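Opened-case inspection, desktop towers
Checked by: Nanna Juhl
Copy to: Etornam Appiah
Bench time: 7 minutes a case, if nothing's stuck

1. Side panel off, case lying flat. OK. The outside has a few scuffs, which I'm not bothered about.

2. Drive caddies. OK, but go gently with the blue plastic! Hold the caddy by its plastic and keep fingers off the green board. 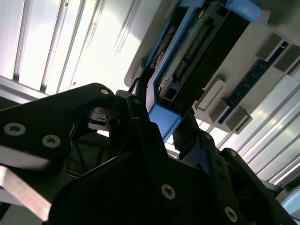

Memory next, while you're leaning in there anyway. Clips closed at both ends, please (Ivars, I mean you).

3. Cables. Comment: I'd like the loops tucked back before any panel goes on, they do love to creep over the board.
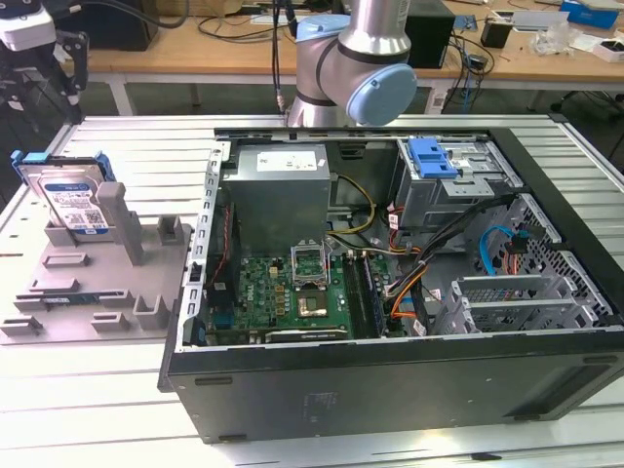
Item 3: power leads and blue SATA cable, case open on its side.

4. CPU socket. With the bracket up, nothing goes over it, no screwdrivers, no sleeves, no tea. If the processor's out, cover the contacts before you wander off.
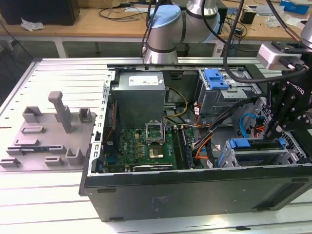
5. Power supply. Mains lead out first, always, then read the label. We don't open these, whatever Vilhjálmur says he used to do at Mineck.

6. Sharp edges. Needs a note on the door, I think. Perforated metal inside a case is nastier than it looks and I've got the plaster to prove it.

Recheck in March.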